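Home | Syllabus | Notes | Labs | Forum
Filed under: Course Notes, Intro to Robot Manipulation

Notes for Unit 4: The Balance Task

10 January 2024

Hi everyone! I typed these up from my own scribbles, so they're a bit rambly, but they cover what I went over in class plus a couple of things I ran out of time for.

The balance task is my favorite one in the whole course. You've got a long bar, a small support and a block, and we do all of it in Cokurar (the simulator, if you missed the install session). By the end of the unit your arm should be able to set the bar across the support, let go, and then put the block on top without the whole thing tipping over. It sounds easy. My first version threw the bar across the room.

Start with the physics. A bar sitting on a pivot stays level when the turning effects on the two sides match, so weight times distance on the left equals weight times distance on the right. The bar in your starter file weighs 200 grams and it's the same thickness all the way along, so its center of mass is right in the middle. Put the middle over the support and you're fine. Now add the block on one side and you have to shift the bar the other way to make up for it. Work that out on paper first, please! I can tell when people have just nudged numbers until it stopped falling.

Then there's the letting go part — and that's where most of you will lose an evening. If the gripper is still pressing down when it opens, the bar gets a little kick. Come down slowly, stop, open, wait a moment, then go straight up. The wait matters more than you'd think, and I'd begin with 21 simulation steps and change it from there.

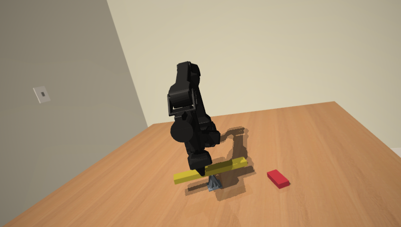
A word on friction too. The Codby settings file has a friction value for every object, and the default for the support is pretty low. You can leave it alone for Part A. For Part B you'll want to try a few values and write down what happens with each one (a messy table is fine, I just want to see it).

What to hand in:
- your script, with comments
- the paper calculation, scanned or typed up
- logs from 200 runs of Part B, zipped
- a paragraph on one thing that went wrong

Use a different random seed for each run. If your computer is slow, the machines in the Starora lab have everything installed, and a full batch takes some 26 minutes there, so you can go get a coffee.

The reading is chapter two of the Carhuamaca notes, mostly the bit on contact forces. Skip the proofs if you like — I'll go over the one that matters next time. Questions go on the forum, please, so other people can see the answers.

Previous | Next | Back to all notes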